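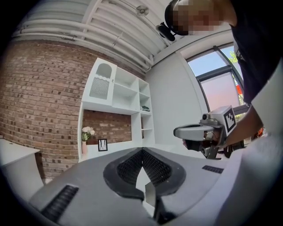 1/ Brick wall, white shelves, stuff to sort

ok so the shelving thread. a few of you asked. typing this fast between trips up the stairs so bear with me

the Sallis place. one long room, exposed brick, white ceiling with all the ducts and pipes just out there in the open. I love it. the brick drinks light like crazy though, so everything you put against it has to be pale or it vanishes

2/ The unit

white, built in, up against the brick. open cubbies plus a tall door with an arched cutout and a gray woven panel under the arch. that door is the reason I said yes to the whole job lol

whoever built it knew what they were doing. whoever filled it did not. when I first came by in May it was cables, dead markers, 3 kinds of tape, a box of somebody's mugs

3/ What I did first

took everything out. EVERYTHING. do not try to tidy a cubby with things still in it, you just shuffle them left and right and feel busy

wiped the shelves with dish soap and warm water. no spray. sprays leave that film on white paint and then dust sticks to it and you're back in a week

4/ Piles

keep here / goes home with someone / trash / no idea

the no idea pile is allowed to be big on day one. mine was huge. it gets a date on it and then whatever's left goes out the door. today's date on the tape: 18 October 2026

5/ Bins

tried the Bandent ones. good lids, but too deep for these cubbies, they stick out and you catch your hip on them. returned

Fluvau fabric ones fit but they slump when half full. ended up keeping 2 of those for soft stuff only (cloths, tote bags) and leaving most of the cubbies open

yes open. people put things back in an open shelf. they don't put things back in a bin with a lid. I've watched this happen in every shared room I've ever done

6/ Money, bc somebody always asks

whole thing came in under 600. that's bins, labels, hooks, felt pads for the furniture, and paint for the touch ups. Gethin quoted 2,000 for "a storage refresh" and as far as I can tell that was mostly new doors?? the doors are fine. the doors are the best part

7/ Leave some shelves alone

green thing on a lower shelf stays. a bit of green looks so good on white with brick around it. not every cubby needs a job. if you fill them all there's nowhere to put down the thing in your hand and it ends up on the floor

8/ The floor

speaking of. pale floor, shows every scuff and every crumb. also it's where bags and stands and everything else land the second people walk in. tripod legs are the worst, they take up a yard of walking space each and you dont see the thin ones till your foot does

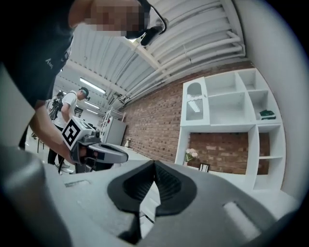
so my rule is a parking strip. pick one side, keep it the same side forever, anything with legs goes there. I put painters tape down for the first week and then pulled it up, and by then most people had the habit. most

9/ Ceiling

ribbed white panels, white beams. gorgeous, and a total dust trap. long pole duster, work from the far end toward the door, do it BEFORE the shelves. I did it after. had to wipe the shelves a second time. learn from me

10/ Brick

dont wet it. soft brush, top to bottom, vacuum along the bottom edge. if it's shedding red grit on your white shelf there's a clear masonry sealer for that, test a low corner first bc some of them go shiny and shiny brick looks like a restaurant bathroom

11/ Labels

small, lowercase, on the shelf lip and not on the bin. bins move around. took me 2 rooms to learn that one

and label the boring stuff first. batteries, tape, chargers, cleaning cloths. if the boring stuff has a home the rest sort of follows

12/ Still to do

the bit behind the arched door. havent opened it properly since May and I'm a little scared

also hooks by the entrance for jackets and bags, I bought them and left them at home. twice

and someone pls tell me how to get old tape gum off white paint without taking the paint with it. tried cooking oil, sort of worked, left a shadow. tried a hair dryer, ok on the small bits, useless on the long strip

will post the insides of the tall cupboard when it's done. gotta run, parking meter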